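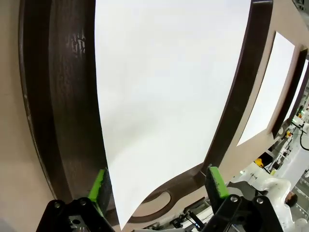
Joo plain white sheet is sold flat for use in framed panels, for display work and for general studio jobs where a big clean piece of paper is needed. Catalogue number 4000. It is stocked in white only, and most of it goes to customers with dark timber frames, who like the contrast. White panels set in dark brown frames look much the same from one to the next when they are stood in a row, so a yellowed or torn one shows up quickly and people tend to replace the whole set at once. A large sheet stood upright and gripped only at its bottom edge will take a curve as it rises, with the lower corner bending down, and that is normal for the weight. It lies flat again once it is fixed on all four sides.

Details

Colour: white, uncoated, same finish both sides
Weight: 70 gsm
Supplied: flat, between boards, never rolled
Edges: guillotined square
Made by: Nakeo
Suits: timber frames with a fixing face of 19 mm or wider

Joo is also available cut to size. Send the finished panel size in millimetres, width first, and we add a trimming allowance on each side unless you ask us to leave it off. Cut sheets can't be returned, so please measure each opening in the frame separately. Older frames are often out of square and the opening at the top may be narrower than the one at the bottom. If in doubt, order to the larger measurement and trim at home.

Fitting

Take the old paper off first. Dampen the glue line with a sponge, give it a few minutes and peel slowly. Scrape off what remains with a plastic scraper and let the timber dry overnight. Dark stained frames can lose colour if they are left wet, so wipe up as you go and keep water away from the visible face.

Lay the frame face down on a clean table or on the floor over an old sheet. Run paste or double-sided tape around the fixing face, starting with the top rail. Two people make it easier with the bigger sizes. One holds the far end clear while the other sets the top edge and works down, smoothing outwards with a dry brush. Handle the sheet by its edges. Creases from fingers do not come out.

Trim with a new blade against a steel rule after the paste has dried. If the panel is a little slack, mist the back lightly with water from a spray bottle and leave it lying flat away from the heater. It will pull up as it dries. Do not mist a panel fixed with tape.

Where the frame has a shaped lower rail or a cutout, keep the paper to the fixing face and mark the trim line in pencil on the back before any paste goes on.

Care

Dust with a soft dry brush. Joo isn't washable and isn't meant for bathrooms, laundries or any room where mould is a problem. Direct afternoon sun will yellow it over time, faster in a north-facing room. Small tears can be patched from behind with an offcut and paste. The patch will be visible with light coming through it.

Related items

Sindbridge wheat paste, powder, mixes with cold water
Sindbridge double-sided tape, 19 mm
Baltisus smoothing brush, soft
Baltisus steel rule, non-slip back

We don't sell frames or screens ourselves. Radwa Shehata at the counter keeps a list of joiners who repair them and is happy to pass it on.

Ordering and delivery

Full packs are priced at $282 including GST. Single sheets are available over the counter only, as they don't travel well in the post. Packs go by courier on a rigid board and someone needs to be home to sign. Check the corners before signing and write any damage on the driver's docket, then email us a photo the same day.

Cut-to-size orders are done by Mahmoud Ragab in the back workshop and are normally ready the next working day if we have your sizes before 2 pm. In October and November allow a week.

A sample square will be posted free on request. Ask for it by catalogue number, as we carry a cream sheet under a similar name and the two get mixed up on the phone.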